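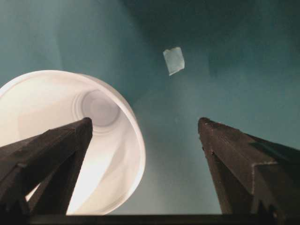

White plastic cup, on its side.

Two sleeves of cups from the shop on Aigner Street, and by ten at night there was one left that hadn't been drunk out of. Hongmei Yin found it lying on its side and left it there. No time. The van was coming at six.

Eleven years in the flat. Box, tape, box. Her brother had written TISTOV on everything, the name of the town, as if the driver might forget where he was going. Up to 54 boxes, the moving people had said, after that you pay extra. She'd stopped checking.

Kettle – packed. Glasses – packed, wrapped in the free paper, the one with the swimming results. The good mugs gone in November with her mother's things, and she didn't want to think about November, so she did the drawer. String. Batteries. A key to what? Keep the key.

Thirsty.

She ran the tap till it went cold and stood there like a fool with nothing under it. Then back for the cup. It had a crease low down inside, a soft wavy one, and rings at the bottom like something dropped in a pond. Her mother used to save these. Washed them, stacked them on the sill, grew beans in them, every spring, beans nobody much liked. Stop it. Drink your water.

She drank it. Filled it agian. Drank that.

The phone went. Her brother, at the gas station, lost, wanting to know was it left or right after the bridge.

"Left," she said. "It's always been left."

"Did you eat?"

"I had water."

"That's not food, Hongmei."

She looked for somewhere to put the cup down. The table was already upside down with its legs taped. Every box shut. She rinsed it, shook it out, an pushed it into her coat pocket, where it bulged and creaked when she bent for the next roll of tape.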